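Robot Cell Walkaround – Checklist with Comments
Holzer site, sorting and packing, Cell 2
Return completed sheets to the tray by the Murkau line office

A few words before the items. Many of you packed by hand at these benches for years, and the old sheet was written for that work: knives, lifting, slips. The new one keeps some of it and adds the arm. Please write in the comment space as much as you like. I read all of it, and the last round of comments changed four of the items you see now.

1. Power-up and stop buttons
Both stop buttons pressed and reset before the first run: OK
Status light readable from the packing side: OK
Comment: The night crew asked whether they may press stop simply because something looks odd. Yes, please, every time! A stop costs us a couple of minutes and no one will ever be asked to justify one.

2. Base and mounting
Bolts at the foot of the arm checked against paint marks: OK
Pedestal does not rock when pushed by hand: OK
Comment: Push from the side, at hip height, with the arm powered off.

3. Gripper and cable
Fingers straight, pads not worn through: OK
Cable clear of the wrist through the full test motion: WATCH
Comment: Zelar supplied a shorter cable tie in June and it has helped, but I would still like a fresh pair of eyes on this at each shift change. If you think the cable is catching, stop the cell and write down which motion it was in, even if you aren't sure.

4. Table and reach
Nothing left on the table that isn't in the task list: OK
Tall items placed where the arm can pass over them: OK
Walking side kept clear to 700 mm: ACTION
Comment: We measured 684 mm on the walking side, so we are short. The mark on the floor was right when it was painted, and I suspect things have crept over bit by bit, the way they do in any room people work in. To be moved back and measured again before Sunday's run.

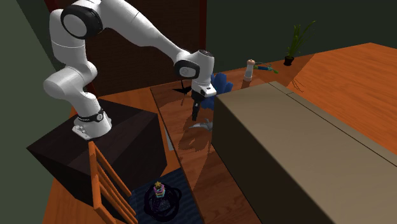
The mixed-item work is the part that has changed people's days the most, so it gets a longer comment than the rest. With the old Bromex feeder everything came down in one size, and you could nearly do it asleep. Now the arm takes the steady picking and our packers handle the odd shapes, the setups and the judgment calls. Several of you told me this is more interesting but also more tiring by the end of a shift – watching is work too – and I have put that in my notes to the site manager in just those words.

5. Speed and pace
Setup speed limited to 600 mm per second: OK
Pace of the cell set by the packer, with the dial in reach: OK
Comment: The dial belongs to whoever is at the bench. Please don't turn it up for a colleague as a favor.

6. People
Everyone on shift trained on restart: ACTION
Breaks from watching duty, swapped between benches: OK
Comment: Two packers moved over from Murkau and still need the restart session. Until then they work paired, and they should not feel shy about it.

7. Records
Days since last reportable injury: 365
Near-miss cards available at the bench: OK
Comment: A full year, and I'm very glad of it. Keep the cards coming all the same, including the small ones.

Open actions: items 4 and 6. Cable in item 3 stays on watch.
Next walkaround: same route, start at 6:30 a.m. at the stop buttons.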